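Section 4: Dressing the table (felt, cloth, and what goes on top)

If you've followed me through Section 3, your folding table is up, the legs are locked, and the top has stopped wobbling. Good! Now for the part I like best. I've set up toy tables at swap meets and school fairs for years, and I wrote this guide so that whoever gets the Brudholm table after me doesn't have to phone me at breakfast (Dennis Mrema, you know I love you).

You'll need the felt cover, one printed tablecloth, the lint roller, and the box of toys. Leave the cash tin in the car for now.

4.1 Laying the felt

1. Wipe the tabletop with a barely damp rag and let it dry all the way. Felt laid over a wet spot will smell by noon, and it hangs on to that smell.

2. Find the side of the felt with the stitched M. That's the underside. Vandana Yadav stitched it in July after we'd had it upside down for two fairs running.

3. Start at one short end and smooth toward the other with flat hands. Don't yank the corners, they stretch and then they never go back.

4. Run the lint roller over the whole thing. Yes, even if it looks clean.

Note: the Rornetti clips in the side pocket are for outdoor tables only. Indoors they just catch on people's sleeves.

4.2 Laying the cloth

5. Unfold the cloth in the air, not on the table, and let it drop. You'll want to fuss with it. Let it settle first, then fuss.

6. Line up the edge nearest you before anything else. Once that one's straight the rest mostly takes care of itself, and if it doesn't, pick the whole thing up and drop it again (much faster than tugging at it for five minutes, trust me).

7. Don't worry about covering all the felt. I leave a good wide strip bare on one side so I have somewhere to make change and write receipts without shoving the toys around.

Caution: no hot irons on the table, ever! If the cloth is creased, iron it at home. The felt will scorch long before you smell anything.

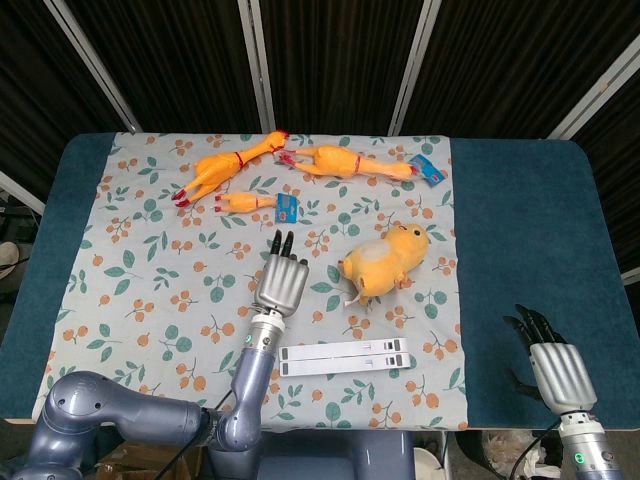 4.3 Putting out the toys

My rule for squeaky and silly stuff is to lay it down flat and leave plenty of cloth showing. People pick things up far more readily when there's space around them, and kids will go for anything yellow. Rubber chickens look their best on a slant or stretched right out, with the red feet where people can see them, and you can tuck a small one in below a big one so folks notice it comes in two sizes. A plush can lie on its side next to them, it looks more huggable that way. I also like a pale cloth with a bit of a pattern, and the little orange berries and green leaves are plenty. Anything busier and the toys get lost.

8. Put out the biggest toys first, toward the back.

9. Add the small ones in front. Turn them a little until you like how they sit.

10. Leave the tags on. If a toy has a tag, let it lie on the cloth next to it instead of tucking it under. Shoppers flip the whole toy over hunting for a tag, and then you're re-laying the row all morning.

11. Squeeze every squeaker once before the doors open. A dud goes back in the box with a rubber band around it so we know.

Note: restock from the box under the table, a couple at a time. We packed 238 toys for the last fair and Tatu Mwakyusa put out as many as would fit. It looked like a landslide and we sold 23.

4.4 Keeping it nice through the day

12. Straighten the cloth whenever there's a lull. Small hands pull on it, and it creeps forward.

13. Drinks stay on the floor. I mean it, coffee too.

14. If something does spill, lift the toys off first, then the cloth, then blot the felt. Don't rub.

Caution: plush and damp cloth don't mix. Dyed plush can leave color behind, and the Minja stain remover in the kit is for the cloth only. Never use it on rubber, it turns it tacky.

4.5 Packing down

15. Toys first, rubber and plush in separate bags.

16. Shake the cloth outside, fold it in half and then roll it. Rolled cloths come out with hardly any creases.

17. Roll the felt too, M side out, and slide it back into its tube.

Peninah Shemweta keeps the spare felt at her place, so call her if yours gets ruined. Moving on to the cash tin and the price list in Section 5.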